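Ovstead Opens Kitchen Task Demonstration Program to Outside Labs

February 10, 2021

Ovstead, a developer of software for teaching robots by demonstration, today announced that its kitchen task program is open to university groups and small companies. Participants will be able to record their own demonstrations in Ovstead's simulated kitchens, using remote control from an ordinary desk, and to train and test arm controllers on the results.

The program has been running inside the company since October. In that time, 12 operators recorded demonstrations of 70 household tasks, including loading a rack, closing drawers, wiping a counter, and scrubbing cookware in a sink. The recordings, the simulated kitchens, and the software used to control the arm are all part of the release.

"We wanted people to be able to show a robot a chore without having to write out every motion," said Yolanda Mercado, director of demonstration programs at Ovstead. "Someone who has washed a lot of pans knows how to do it. They may have a hard time telling you what angle the sponge should be at. So we ask them to do it through the arm, and we keep the recording."

Operators control the simulated arm with Kondia, Ovstead's teleoperation tool. Kondia reads the position of a handheld controller and moves the arm's hand to match, at a scale the operator can change during the task. A wide scale is used for reaching across a counter. A fine scale is used for contact work such as wiping and scrubbing, where a small movement of the operator's wrist matters. A trigger opens and closes the gripper. A foot pedal pauses the arm so the operator can move the controller back to a comfortable position and continue.

Each recording stores the motion of the joints, the state of the gripper, the contact forces calculated by the simulator, and the positions of movable objects. Camera views can be rendered later from any angle, and users can change lighting and surface finishes without recording the task again.
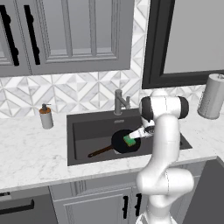

Sink tasks took the most work to prepare. The basin walls limit how the arm can approach, and a hand that comes in too steeply will hit the rim or the faucet before it reaches the cookware. Early versions of Kondia let operators run the elbow into the front of the counter while they were paying attention to the hand. The current version adds a light resistance in the controller when any part of the arm is close to a fixed surface, and it shows the distance on screen.

Scrubbing also raised a question about what counts as a finished task. For drawers and racks, the simulator can check whether an object ended up in the right place. For a pan, the position of the sponge at the end says very little. Ovstead's team divided the inner surface of each pan into small patches and recorded which ones the sponge passed over while pressing with enough force. A demonstration is accepted when the required patches have been covered and the pan has stayed in the basin. The threshold can be adjusted by the user.

"Our first operators were too gentle," Mercado said. "They had been told to be careful with the arm, and they were – the sponge was gliding over the pan and barely touching it. We changed the instructions and gave them a force reading, and the next set of recordings was much better. We kept the gentle ones in the release and marked them, because some groups want examples of a task done poorly."

Ovstead also supports demonstration by hand. On a physical arm with the joints released, a person can hold the arm near the wrist and guide it through a task while the system records. These sessions can be imported into the same format as the remote ones. The company found hand guiding easier for new operators in open areas such as a tabletop. In tight spaces, the operator's own hands and body tended to get in the way, and remote control gave smoother recordings.

The simulated kitchens were built with Ranjbar, a design studio that produces interior models for training and engineering use. Each kitchen includes cabinets, appliances, a sink, and smaller items for the counter. Counter height, sink depth, and the position of the faucet can be varied within set limits, so a controller trained on one layout can be tested on others. Handles, doors, and drawers are modeled as moving parts.

Testing on trained controllers was carried out with Ernitz, an independent robotics test lab. Ernitz trained a controller for each of 5 sink tasks, using 55 demonstrations per task, and ran the controllers in layouts that had not been used for recording. The lab's notes on failed runs are included with the release. The most common problem was a poor first grasp on the sponge, which then turned in the fingers once it met the surface of the cookware. Ovstead has since asked operators to record the grasp as its own step, with several different starting positions for the sponge.

The company cautions that results in simulation do not carry over directly to a physical kitchen. Soap, running water, and food residue are not modeled in the current version, and the sponge is treated as a simple soft body. Groups that plan to move a controller onto hardware are advised to collect a small set of hand-guided demonstrations on their own equipment and combine them with the simulated ones. A short guide to doing this comes with the software.

Applications are open to university labs, technical colleges, and companies with a research group of any size. Applicants should describe the tasks they plan to record, the number of operators they expect to use, and whether they have access to a physical arm. No robot is needed to take part. Kondia runs on a standard desktop computer with a supported graphics card, and Ovstead will lend controllers and pedals to groups that do not have them.

Accepted groups receive remote training for their operators, covering controller setup, use of the motion scale, and how to review and discard a recording. Groups keep the rights to their own demonstrations and may choose whether to share them with other participants – sharing is not a condition of access.

About Ovstead

Ovstead makes software for recording, reviewing, and reusing robot demonstrations. Its tools are used in research and in the early design of service and light industrial robots.

Media contact
Yolanda Mercado
Director of Demonstration Programs, Ovstead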